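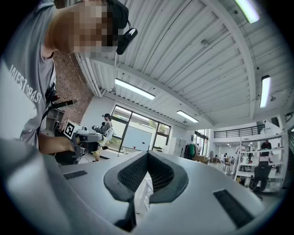 Fig. 1. Hand-held grippers in use, with the windows behind.

Can a machine tidy up after us yet?
Student project report, 26/11/2020

We wanted to know which everyday jobs a machine can manage without help, and we picked three: folding T-shirts, putting cups back on a shelf and hanging coats on a rail. In August we began with people doing the jobs through hand-held grippers, and the program, which we named Nekelard, learned from those recordings. We ended up with 593 of them, far more than we dared hope for!

Cups went best. Out of 800 tries on our Willutex arm, 67 per cent ended with the cup upright on the right shelf, and the first time it managed 20 in a row we all cheered. 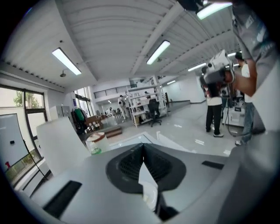

Drinks cups are harder than mugs, and we hadn't expected that at all. A mug is stiff and has a handle, but a thin cup gives when you squeeze it, so the arm either crushed it or let it slip. Clear plastic, like the cup with the white-and-brown lid, was the worst of the lot (the program kept losing the edge of it), and a glossy floor full of ceiling lights behind it gave the program even more to puzzle over. Paper cups did much better.

Folding is still a mess. The Ikeda method, which starts from the sleeves, gave neat results on flat shirts and hopeless ones on crumpled shirts. Coats were somewhere in between: the arm found the hanger but often missed the rail.

So, would we let it loose in a kitchen or a shop? For mugs, yes, with someone close by. Next term we want to try the Kikano fingertips, which are softer, and go back to the plastic cups first.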